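Workshop walk-round, Petchrat unit, Lillville
Monthly safety checklist with comments
Done by: Ngaio Tapsell
Copy to: Sombat Chaimongkol
Month: January

Right, I did this one on Wednesday before the kettle had properly boiled, so forgive the handwriting on the paper copy. I've typed it up so Sombat doesn't have to ring me and ask what "flr nr dr" means again. Same order as the form. OK means OK, Watch means I'll look harder next month, Fix means somebody please do it.

1. Way in and walkways
Front door opens fully: OK
Back door opens fully: Fix
Walkways clear: OK
Comment: The back door sticks on its bottom edge and needs a good shoulder. It's a fire exit so I'd like that planed this week, please, and I don't mind doing it if someone lends me the plane. Walkways were lovely and clear, and the Fleseo delivery had been put away (thank you whoever did that, it was in my way for days).

2. Floor
Carpet tiles flat, no lifted corners: Watch
Mats lying flat: OK
Comment: One tile by the stationery cupboard has a corner coming up. I trod it back down and it stayed down while I was watching, but it wants a dab of adhesive. The mat at the sink is new and grips really well, much better than the old blue horror.

3. Fire things
Extinguishers in place, pins in, gauge in the green: OK
Exit signs lit: OK
Assembly point notice up: Fix
Comment: 2 extinguishers, both fine, both with tags I could read. The assembly point notice has vanished from beside the coat hooks. I've a spare at home somewhere, will bring it in.

4. Windows and blinds
Catches work: OK
Blind cords tied up out of reach: Watch
Comment: The Windoseo catches we had fitted are still a joy, one finger and they go. Blind cord on the left window had been let down again. I wound it back round its hook. Please do wind it back when you've finished with it!

5. Benches and tabletops
Steady, no wobble: OK
No splinters or raised edges: OK
Leads off the walking side: OK
Comment: I leaned on everything. I also ran my hand along all the edges with a duster, which is my mum's trick for splinters, and it didn't snag anywhere. Someone has left a mug ring on the long bench and I have my suspicions.

6. Metal bins
Rims smooth: OK
Standing level, not rocking: OK
Inside surfaces: Watch
Contents suitable and nothing leaking: see comment

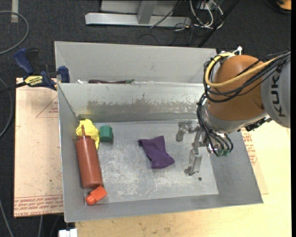 Metal bins get their own section this time as I've been promising one since the autumn. The rule I work to is that wear is fine and damage isn't, so scuffs and rubbed patches I leave alone, and anything you could catch a finger or a sleeve on goes down as a Fix. The front one has a very scratched bottom, worst in the lower left and the middle, and there's a long brownish-grey band of wear on the back wall as well. I've put Watch for that. I also want the yellow smear in the back left corner wiped off, and if it won't wipe off I'd like to know, please. The squeeze bottle is the other thing I'd pick up on. It's lying on its side with its nozzle over the crumpled yellow thing, and my preference for any squeeze bottle, full or empty, is that the cap gets checked before it goes in with anything made of cloth. The purple pouch is well away from it, so no quarrel there.

Rims I did with the duster again, both bins, all the way round. No snags. I gave each one a push at the corners and neither rocked.

7. Lifting and carrying
Nothing heavy stored above shoulder height: Fix
Trolley brakes hold: OK
Comment: There's a box of printer paper on the very top shelf. I'm five foot one and I am not going up there for it. Could it come down to the bottom shelf, where it lived perfectly happily before Christmas? Trolley is fine, though it does squeak like a gate. It's rated for 40 kg, the sticker is still on, and I'd rather people made two trips than piled it up.

8. Electrics
Plugs and leads undamaged: OK
Test labels in date: Watch
No extension plugged into an extension: OK
Comment: 18 items on the list and 18 found, which has never happened to me before and I was quite pleased with myself. The label on the desk lamp is going to run out in the spring, so it needs to go on the next round of testing.

9. First aid
Box in place and full: Fix
Eye wash in date: OK
Comment: Plasters are down to the tiny round ones that are no use to anyone. More fabric strips please, and a new pair of scissors, as the old pair has wandered off. If you use something from the box just write it on the lid, there's a pencil on a string.

10. Kitchen corner
Kettle lead clear of the sink: OK
Fridge clean: Watch
Comment: Fridge is fine apart from a tub at the back with no name on it. I haven't opened it. It goes in the bin on Friday whatever it is.

Fixes carried forward: back door, assembly point notice, printer paper, first aid box.

Sombat, can you sign the back of the paper copy when you've seen this? It's in the tray under the phone.

Ngaio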